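Speaker notes: One Arm, One Table, and What It Takes to Keep Them Friends
Umanico users' meetup, Jun 11, 2024

(Slide 1, title. Wait for the latecomers to find chairs.)

Thanks for having me. I was asked for 16 minutes on "best practices." I don't have best practices. I have one arm, one table and a notebook of things I did wrong, so you're getting the notebook.

The cell is called Jaratari. I didn't pick the name. It sorts and moves toy food between plates and cups, for practice, all day long, and looking after it is my job. My mother has stopped asking.

(Slide 2, the table)

Start with the table, because everyone skips it. We leveled the arm's base beautifully and then stood it on a table with a wobble. Every pick near the far edge came in low. I spent two days in the calibration software before I put my hand on the table and leaned.

Check it by leaning. Then tighten the legs. Then calibrate. I have done these in all the other orders.

Joke about folded cardboard goes in at this point if the room is awake.

(Slide 3, cables)

Most of my downtime is cable. The arm itself has been very well behaved. The cables have the temperament of a garden hose.

What I do now:
Leave slack at every joint, then run the arm to both ends of its travel by hand and look again.
Tie to the link, never across a joint.
The wrist cables get their own check. They're thin, they move the most, and they like to lie across whatever you're trying to pick up.
Replace ties in May, whether they look tired or not.

The base connector is finger tight plus a small nudge. I once gave it a large nudge. We ordered a new connector from Ancombe, and it took long enough to arrive that I learned to juggle.

(Slide 4, fingers)

Gripper pads. We clean them every 300 cycles. That figure came from me watching a plastic strawberry slide out of the grip at cycle 310 or so and getting annoyed. Plain alcohol wipe, let it dry, close the fingers on nothing and look for light between them. If you see a wedge of light, one finger is crooked and cleaning won't help you.

Record so far is 674 cycles on one set of pads without a drop. I was on vacation. I try not to think about that.

(Slide 5, light)

The Sun problem. We call it that, with a capital S, like a rival company. In the late afternoon it comes in low and lands on the plates, and the clear plastic ones light up like a swimming pool. The wrist camera then finds edges all over the place, most of them imaginary.

We tried adjusting exposure. We tried a different plate color. We bought a blind. The blind cost less than the meeting about the exposure settings.

(Pause. This one usually gets a laugh from the people who were in the meeting. If they're here, don't look at them.)

(Slide 6, morning routine)

Takes me 4 minutes with coffee in the other hand, which I know I shouldn't have near the cell. Lean on the table. Look along the cables, base to wrist. Wipe the camera lens. Home the arm and watch it go, with a hand near the stop. One slow pick, one slow place, and write down anything that sounded different.

Write it down even if it's silly. My log has an entry that says "elbow sounds like a duck." Over a week later it still sounded like a duck, and it was a loose cover screw. Without the duck I'd have started with the gearbox.

(Slide 7, things I'd still like to fix)

The zero position drifts a little after a power cut and I don't know why. If you do, find me at the break. Also I'd like a proper tray for the toy food. Pieces roll off, and the orange has been under the cabinet twice.

Leave the last slide up for questions. The one I get every time is first, with my answer, so I don't ramble.

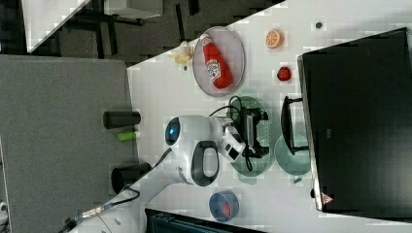
How often do you recalibrate the wrist camera?

Once a month, and again any time the camera mount has been loosened or the gripper has bumped something hard. If picks start landing off to the same side each time, I check the table legs first and then recalibrate.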